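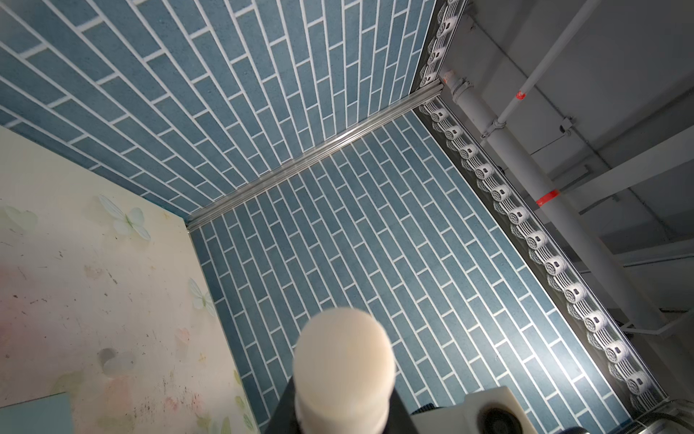
Search stories Enter keyword

The rule said one hand holds and one hand works, and nobody on second shift could say who had written it. It was rule 27 in the Tiledach handbook, on the page after the one about lanyards. Cheng-en Chuang had been told to have the whole handbook rewritten by the end of the year, and he had been through it as far as rule 20 when the message came from Hsueh that the auditor would be there on 19th December.

He took the binder down to the cell and sat on the step stool with it open on his knees. The left arm was on paper that afternoon. He had run paper himself for most of July, before they moved him upstairs, and he still remembered how a sheet would stay flat for a whole morning and then curl on the first pass after lunch.

Rule 27 had a second part. The idle arm must be parked or must have a stated task. It may not wait over the table. Someone had underlined "wait" in pencil.

He wrote in the margin: What counts as waiting?

Then he asked the operators. Doner thought an arm was waiting if it had power and no job in the queue. Sistolari thought it was waiting if you could walk up to it and not know what it was going to do next. Cheng-en wrote both of these down. He liked the second one better, but he couldn't see how to check it with a form.

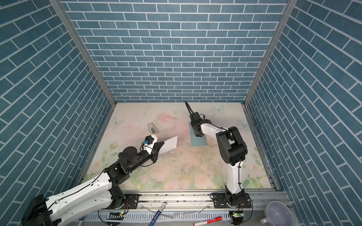

Sistolari said later, when the draft went round, that the second definition should go in anyway, form or no form, and that if the auditor wanted a number she could have the 212 entries in the stop log and read them herself. Most of them said the same thing. Operator unsure, pressed stop.

Cheng-en read the log that night at his kitchen table. The entries were short. Left arm has the part, don't know what right arm is for. Right arm over table, no job on screen. Pressed stop, restarted, fine. One of them just said "again."

The handbook had a target of 1,000 cycles between stops, and every month there was a meeting about why they hadn't reached it. He had sat in those meetings. They had talked about grip force and lighting and whether the night people were too quick on the button. He turned back to rule 27 and tried writing it out fresh.

Before a run, the operator will say out loud what each arm is going to do. If the operator can't say it, the run does not start.

It looked too simple. He added a line about recording it, then a line about who signs, then crossed out the line about who signs.

In the morning he tried it on Doner, who was setting up for bottles.

"Out loud to who?" Doner asked.

"To whoever's there."

"And if it's just me?"

"Then to yourself."

Doner looked at the screen for a while. "Left one takes the bottle," he said. "Right one comes in from the side and takes it off the left one. Then the left one lets go." He stopped. "Does it let go before or after?"

"What does the job say?"

"It doesn't say."

They went into the job file and found that it didn't. There was a delay in there, and the delay had been covering for it. Doner put in a condition so that the left gripper would open only when the right one reported a hold, and he read the whole thing out again from the top.
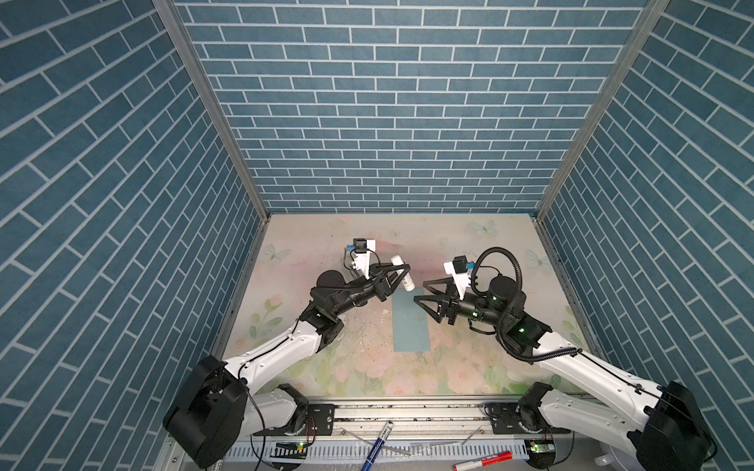
Cheng-en stayed for the rest of the hour with the binder shut. When he went back upstairs he moved the rule to page one and gave it no number, which the template wouldn't allow, so he had to call it zero.

The auditor came on the Tuesday. She read page one standing up, with her coat still on, and asked where the sign-off was. He told her he had taken it out. She asked to see a run, so they went down, and Sistolari was on. Sistolari said what the left arm would do and what the right arm would do, in the voice she used for ordering lunch, and put her finger on the start button and kept it there.

"Go ahead," the auditor said.

"I was waiting for you to step behind the line," said Sistolari.

Filed under: Short Fiction, Work, Machines

Contact the editors | © All stories remain the property of their authors | Back to top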